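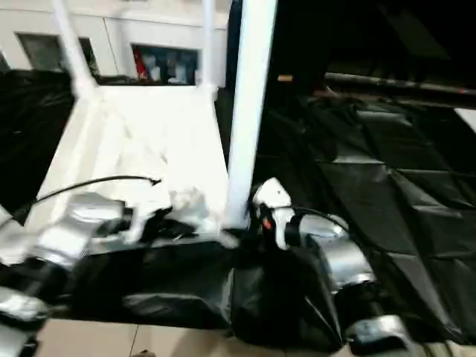 How do I stop a small stool from wobbling after I put it together?

Loosen every bolt half a turn, stand the stool upright on a floor you know is level, press down on the seat with one hand and retighten the bolts a little at a time, going corner to corner. A leg that got tightened all the way while the stool was upside down is the usual culprit.

Asked by Tumelo Venter
I have a white Skarholm stool, the four-legged one, and it rocks. I've taken it apart 2 times already. The kitchen floor is tile so I can't tell if it's the stool or the grout lines. Do I need to sand a leg?

3 answers

Dennis Oakley
Put the sandpaper away for now! I love these little stools, I've built 7 of them for my sister's craft room and every one rocked at first. Do the assembly on something soft (old blanket, moving pad, whatever you've got) so the finish doesn't get scratched up, and only finger-tighten until all four legs are on. Then flip it over and do the real tightening with weight on the seat. For the tile question, turn the stool a quarter turn in the same spot. If the rock stays with the same leg it's the stool, if it moves to a different leg it's your floor. Felt pad under the short one and you're done. Such a satisfying fix!

stoolfan154
Mine was a washer left in the bag. Check the bag.

Asfaw
Agree with Dennis mostly, but don't crank the bolts. I stripped one on a Werkero bench in August and had to glue in a threaded insert. Snug is plenty. Give them another quarter turn after a week or so of sitting on it, they settle. And yes the felt pads are great, buy the thick ones and trim them with scissors.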